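Sokell Privacy Checker review: does it tell you where your data went?

2019-05-28
By Nuanchan Duangkaew

Sokell is a paid service that searches leaked databases for your email addresses and phone numbers. I signed up in April after an old forum account of mine was used to send spam, and I've kept it running since.

Setup was quick. You enter an address, confirm it from your inbox and wait for the report. Mine listed four breaches. Two I already knew about. The third was Jevumia, a photo-sharing site I'd forgotten joining, and the fourth was a newsletter list with 3224 records in it.

The report shows which details were exposed in each case, such as passwords, birthdays or postal addresses. It doesn't show the leaked password itself, so if you used several over the years you have to guess which one to retire.

The app check is the weaker half. It reads the permissions you've given to apps through your social media accounts and gives each one a colour. A quiz app with access to my friends list came up green. Vasta, which does much the same job for free, marked it red.

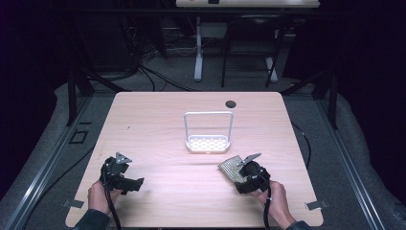

Alerts come by email only. I had two in the first month, and one of them was a repeat of the Jevumia breach under a different name. I wrote to support about it and got a clear answer the next day, but the duplicate is still on my report.

Cancelling takes three screens and you have to ask separately for your search history to be erased. I'd like to see that done by default.

Good for: people with a lot of old accounts
Not so good for: checking app permissions
Rating: 3 out of 5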